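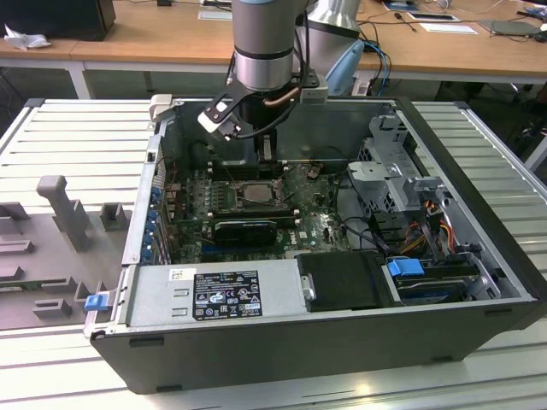 Sastirano opens its scheduling app to freelance designers this July

Brulldale – Sastirano is very happy to share that Ko, the post scheduling app our own studio has leaned on for so long, will open to freelance designers everywhere in July. Nearly 2,442 people joined the waiting list, and we are grateful to each of them!

"We wanted a calm place to plan a week of posts – and then get back to drawing," said Felicidad Tan, product lead.

Ko is free for up to 40 posts a month.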